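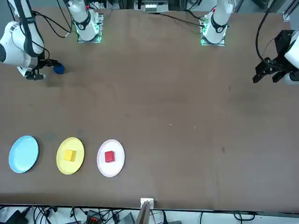 I had been in the workshop for maybe a minute when Ludmila Polák handed me a bag of colored cubes and told me to pick a favorite. I went with red. "Everybody picks red," she said, and went back to tightening something.

I'd come to watch her and Amanuel Lencho settle an argument they've been having since April. He likes the Clornard gripper, a plain parallel one with short fingers. She wants to switch to the Asamoah, which costs more and closes more gently (her word, and she demonstrated on my thumb, which I did not enjoy as much as she'd promised). Their test is one a toddler would understand: put each cube on the plate of the same color. Red is the exception, because they don't own a red plate, so red goes on the pink one.

Each gripper gets 48 tries at the job on the same pair of arms, with the same controller, a little box from Metier that Amanuel talks about the way my uncle talks about his truck. A try ends when all the cubes are placed or when 30 seconds run out. Drop one and you're done!

I figured the grabbing would be the hard part. Wrong. Grabbing a cube is easy when it's sitting square to the fingers. Give it a little twist, though, and one finger touches first and shoves the thing sideways, and now the cube isn't where the camera said it was. Amanuel calls this "the nudge" and he hates it with his whole heart.

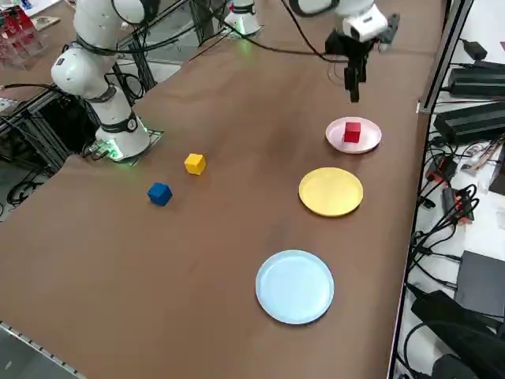 Then there's the letting go. Open too fast and the cube hops, and a plate with a raised rim will happily tip it up on one edge. Ludmila spent most of the morning on nothing but release speed, changing a number, watching, sighing, changing it back. I got weirdly invested. At one point I cheered for a yellow cube, out loud, in front of people with engineering degrees.

By lunch the Clornard had blown 17 of its tries, nearly all of them on the nudge. The Asamoah was doing better but taking its sweet time, and twice it ran out the clock with a cube still hanging in its fingers. Amanuel thought that should count double. Ludmila thought Amanuel should eat something.

Money comes into it too. The Asamoah runs $2,570 apiece, and with two arms you need two of them. Amanuel's counteroffer is Mono, a soft fingertip he can glue onto the grippers they already have.

We use cookies to improve your experience. By continuing to browse, you agree to our cookie policy. Accept | Manage settings

He had a set ready to go after lunch, and I stayed for it even though I had a train to catch. The tips are squishy, like a pencil eraser, and they let a crooked cube settle into line as the fingers close. I asked Ludmila if she was worried. She said to ask her again when the glue gives out.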